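The Tratine trial, month one

I signed up for the Tratine subscription in July. You pay $300 a month and they handle the software side: the control box, the updates, and a person named Mafalda Godinho who answers email faster than I do. The arm is ours. Buying a comparable package outright from Dronside was quoted to me at $2,000 up front plus support, so for a short test the monthly plan made more sense.

Setup took most of an afternoon. The manual skips from mounting the base straight to calibration, and I had to write to Mafalda for the page on cable routing. Once I had that, it went fine. Belmiro Salgado helped me lift things and then went back to his own bench.

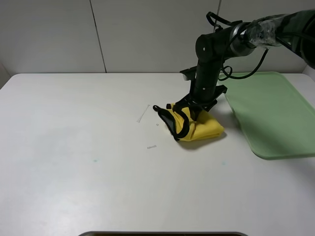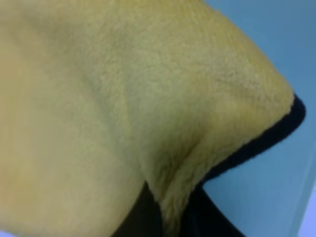
Soft goods are what I wanted to test, and they are the weak spot in every kit I have tried. The Tratine software comes with 3 preset modes, called Firm, Light and Cloth. Firm and Light are both good and I have no complaints. Cloth is the one that needs work. With something like the yellow piece and its dark edging, it does better when I mark a starting point by hand than when I let it choose one. Fleece bunches up and every fold looks like a possible edge. The manual suggests starting at a corner, and I can go along with that when there is a corner to find.

The wrist view is worth having. It opens in its own window, and you can save stills from it with one key. The live picture lags a little behind the arm. I asked if that could be fixed and was told an update called Sidus is coming, no date given.

Other notes. The fan in the control box is loud enough that Idalina Barreto asked me to close the door. The stop button is large and in a sensible place. Logs export as plain text, which I like. The password resets itself after every update, which I don't.

I have 2 months left on the plan. If Cloth mode gets better I will probably renew, and if it stays as it is I'll drop down to the basic tier and keep the arm on rigid parts.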